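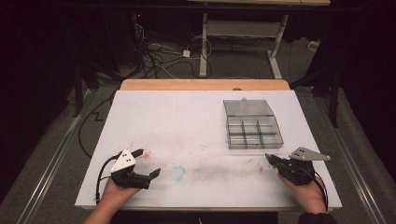
3 min read

Compartment box

A compartment box is a shallow container divided by thin walls into several smaller spaces. It is used for storing small items that would otherwise mix together, such as beads, screws, buttons, fishing hooks, pills, and watch parts. Most have a hinged lid that closes over all the spaces at once. The terms divided box, organizer box, and sorting box are also in use, and sellers do not apply them in a consistent way.

Construction

Most compartment boxes sold today are made of clear plastic, usually polystyrene or polypropylene. Polystyrene is stiff and very clear but cracks when dropped. Polypropylene is cloudier and bends without breaking, so the lid and tray can be molded as one piece joined by a thin strip of plastic, known as a living hinge. Boxes made in two pieces have small pegs on the lid that snap into holes on the tray.

The dividers may be fixed or removable. Fixed dividers are molded with the tray and keep small items from slipping underneath. Removable dividers slide into grooves in the side walls and let the user change the size of each space, but very small items such as seed beads can work their way through the gaps. A lid that sits tight against the top of the dividers matters more than the latch in this respect – a box with a strong latch and a loose lid will still mix its contents when turned over.

Layouts

Layouts are usually given as rows and columns. Small boxes often have six compartments in two rows of three. Larger ones run to 24 or more, sometimes with one long space along the side for tools or tweezers. Pill boxes commonly have seven, one for each day of the week.

History

Divided containers were made of wood, horn, and pottery long before plastic. Wooden trays with fixed walls were used for spices, coins, and printing type. Tin boxes with soldered dividers became common in the 19th century and were used for watercolors, fishing flies, and sewing supplies. Molded plastic boxes spread after the Second World War as injection molding became cheaper.

In the town of Pilbridge, the Kotside button works kept its stock in wooden divided trays until the works closed. The local museum holds 303 of them, and 17 are on display. Most are pine, with paper labels glued to the front edge. The museum's button room is closed each year from October to the end of winter.

Care

Plastic boxes can be washed by hand in warm water with mild soap. Solvents such as acetone will cloud or melt polystyrene. Some essential oils and soft vinyl fishing lures can also damage it, and lures are normally kept in boxes marked as resistant to them.

See also

Tackle box
Type case
Bento

Page last edited January 2021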